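Home News Products Trade Contact

Piltance signs up with Clastura to bring Norkmont lighting controls to the UK

Well, I can finally talk about this one! As of February, Piltance is the UK distributor for the whole Norkmont range of lighting and heating controls, made by our new friends at Clastura. I've been itching to put this out for weeks and my colleagues are sick of me asking if the ink was dry yet.

A bit of background for anyone who hasn't met us. I'm Terence Lightfoot, I run the trade side at Piltance, and I've spent most of my working life up ladders or under floorboards fitting switches that talk to other switches. I'm picky about this stuff. So when Clastura sent over a box of Norkmont wall panels and asked for an opinion, I put them in my own house first (my wife was very patient) and lived with them through a whole winter before saying yes to anything.

What won me over was the wiring. The panels run on ordinary low-voltage cable, they fit a standard back box, and you can set up a room from the panel itself without plugging in a laptop. One controller looks after up to 50 devices, and you can link 3 controllers together for a bigger place. If you want a phone app there is one, and it's free, but the lights still work perfectly well if the broadband goes down – I wish I could say the same for some of the kit I've been called out to over the years.

We're holding 1,636 Norkmont parts in the Tapley warehouse from day one, so you won't be waiting on a boat for a spare dimmer. Order before 2pm and it goes out the same day. Every product comes with a three-year warranty, and returns come straight to us at Tapley. You'll get a real person on the phone too, quite often me.

Installers, please do get in touch about a trade account. We already have 1,577 account holders and every one of them can order Norkmont at trade price now, no new forms needed. If you're new to us it's one page to fill in. We're also running a free training morning every Wednesday at Tapley, starting at half past nine, with tea and far too many biscuits. You'll wire up a panel, set a few scenes and take the handbook home with you.

And if you're a keen DIYer, don't feel left out! The starter kit has a controller, two panels and a plain-English guide, and we'll sell it to anybody.

My favourite part of the range is the scene button, which lets you save a lighting level for a particular job and get it back with one press. I've got one for cooking, one for telly and one for the table, where I like the light low enough to be cosy but bright enough to find the potatoes. It's a good thing to play with when you're setting up at home: put something shiny out, like a white oval bowl on a pale wooden table, and look at the highlights inside it and the soft shadow beside it as you turn the dimmer up and down. Stop when it looks right to you, hold the button until it clicks, and it's saved.

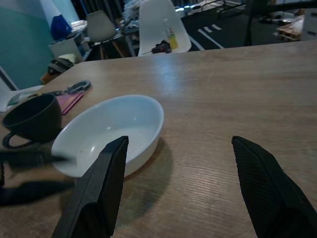 Share 14 Comments 3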